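4. Data Collection

4.1 Task and workspace

The Praltulside set covers bimanual tabletop tasks in which one arm prepares a container and the other fills it. We discuss the waste task in detail, as it accounted for most of the disagreement between annotators. The instruction given to the operator is a single sentence: open the can and put the paper in it. No order of arms is prescribed. Episodes were recorded at the Bornemthorpe site in August by two operators, Tsung-han Hsu and Pin-yu Leung, using the Ko teleoperation interface with finger tracking enabled on both hands.

Observations consist of head-view color images, joint positions for both arms and both hands, and the commanded targets sent to the controller. Commands and measured positions are stored separately. Earlier sets kept only the measured values, and policies trained on them tended to close the fingers too weakly on soft objects.

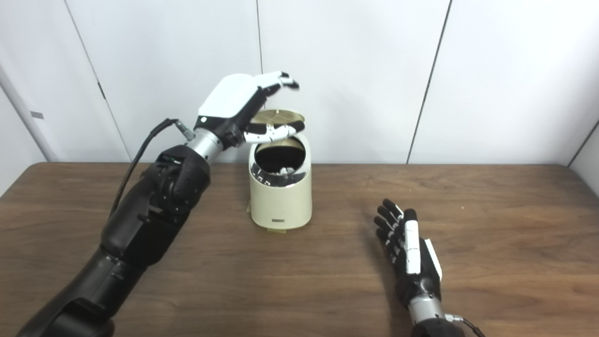 Figure 3. Head views from the waste task. Top: left hand at the raised lid. Middle: right hand beside the paper. Bottom: both hands low over the table, can open.

Segment boundaries were drawn by hand after recording. Each episode is divided into four phases: lid, approach, grasp and release. The lid phase is the hardest to close consistently, as the moment at which the lid stops moving and the moment at which the hand withdraws may be well apart. In the top view of Figure 3 the lid is already tilted back while the left fingers are still just above the can, and one annotator placed such views in the lid phase while the other placed them in approach. We settled on the withdrawal of the hand as the boundary. The same views raise a second point: there is white crumpled material inside the can, so the presence of such material cannot be used alone as a success signal.

4.2 Variation between episodes

The position of the paper was changed by hand between episodes, within reach of the right arm. The can was moved less often and was never placed beyond the reach of the left. Paper was crumpled fresh at the start of each recording block and replaced once it no longer held its shape. We did not control its size beyond asking that it pass through the opening with some clearance.
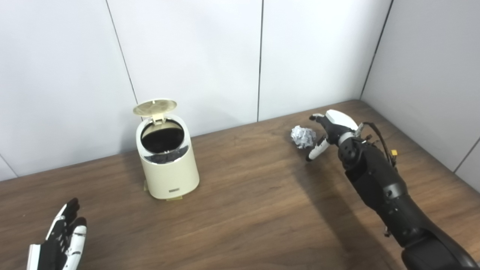 Operators were free to choose the approach direction. Hsu favored a side approach with the fingers spread early; Leung usually came from above and opened the hand late. Both styles were kept. Mixing them raised the variance of the demonstrated wrist angle, but a policy trained on either style alone failed more often when the paper lay close to the back wall - the side approach in particular leaves little room for the forearm there.

Idle motion was also kept. An arm with no part in the current phase drifts as the operator rests, and we found no reliable way to remove this without also removing small preparatory movements. The loss on the idle arm is reduced by a constant factor and is otherwise unchanged.

4.3 Filtering

We recorded 1169 episodes across all tasks, of which 278 belong to the waste task. An episode was rejected if the tracking signal dropped out, if the can was displaced far enough to leave the left arm's working range, or if the operator called a restart. Thirteen waste episodes were rejected under these rules. Failed grasps followed by a second attempt were retained and flagged, and the Skandico loader can exclude them at training time.

Views with both hands clear of the objects needed separate handling. They occur at several points in an episode, and a single image does not settle which phase it belongs to, even with the lid open and the paper still on the table. The label for these views is therefore taken from the joint history.

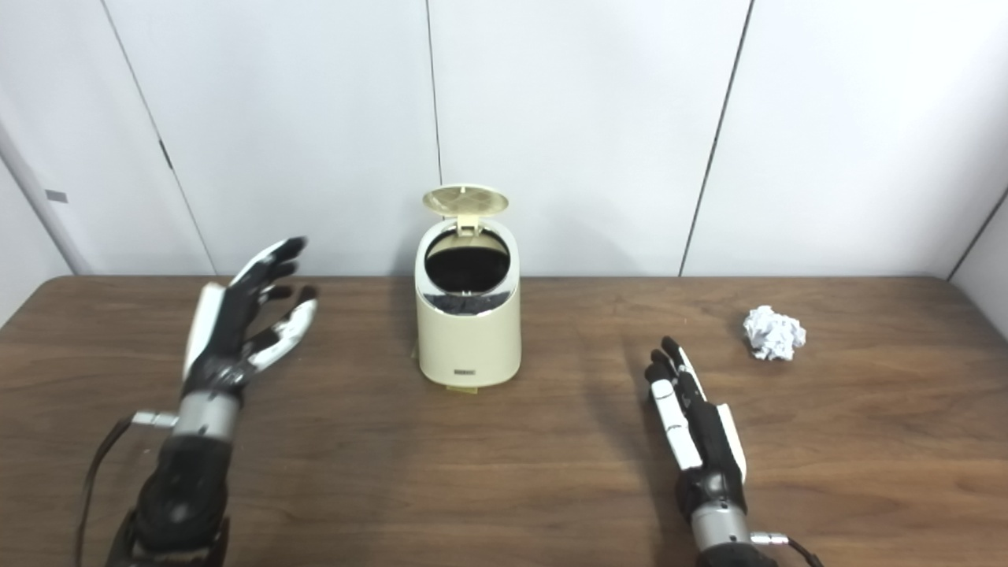 4.4 Training split

Episodes were assigned to the training and validation sets by recording block. A random split over single episodes would place the same piece of paper in both sets, and validation error under that split was lower than the results on the robot could support. The operator's name is stored with each episode but is not given to the policy.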